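The Jarside Water Question

My uncle had stopped trusting the tap in March, after a man on the radio explained that water has moods. By the time I came to visit he was filling jugs at the Betoto spring, 13 miles each way, and putting a copper disk in each one. The disk had cost him 400 dollars.

"It settles the water," he said.

"Settles it how?"

"You taste the difference."

I tasted two glasses. I said they both tasted like water. He said that was because I'd had coffee.

I teach ninth-grade science in Jarside, so in my family I am the person who gets called a know-it-all before the pie is cut. I had promised my mother I wouldn't start. I started anyway. I asked who had tested the disk, and he brought out a booklet from the Erkemska Institute, which had a mailing address above a tire shop and a study with 2 subjects. One of them was the author.

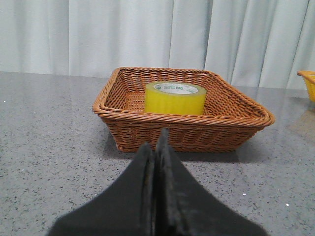

"You believe your people," my uncle said. "I believe mine. Where's the difference?"

I said my people would let him check. He asked when I had last checked anything. I opened my mouth and thought about it. I had never measured the boiling point of anything above sea level. I had told 172 teenagers that it drops as you climb.

So we did it his way, at the kitchen counter, with six paper cups numbered on the bottom. My aunt poured while we stood in the hall. He drank, frowned, drank again, and wrote his answers on an envelope. He got three right.

"Half," he said, pleased.

"Half is what you'd get by guessing."

"Then you do it."

I got two. He put the envelope on the refrigerator under a magnet, with both our scores facing out, and went to find his keys for the drive to the spring.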